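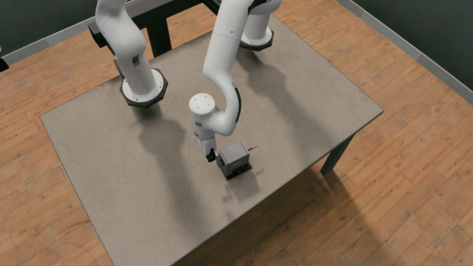
*Render: table, stone-like top, plank floor, green walls.*

**16 October 2026, picture book workshop, Kenurau draft**

Cut the manuscript again. It came in at nearly 2000 words, and the donkey didn't meet the girl until page 11, by which time any sane five-year-old has gone to look for a snack. Took out 300 words of weather. I was fond of the weather.

Read it aloud to the group at Ponce. Notes, as far as I can read my own writing:

- The donkey's sulk goes on too long. (So did the discussion of it.)
- "Reluctantly" appears 2 times on one spread. Both gone.
- The girl needs to want something besides a donkey. Trying a broken cart she means to fix.
- Keep the bit with the hat.

Switched the viewpoint to the donkey for the middle third. Much better. He has opinions and she mostly has apples.

Trastora wants the dummy by February, with a sample spread and a 100-word blurb. The blurb has taken longer than the book. Current version uses "heartwarming," which I've promised myself to remove before anyone at Drindton sees it.

Still open: does the donkey talk to the girl, or only to us? Draft says both, depending on the page. Pick one before the next read.

Ending still has a parade in it. Try it without.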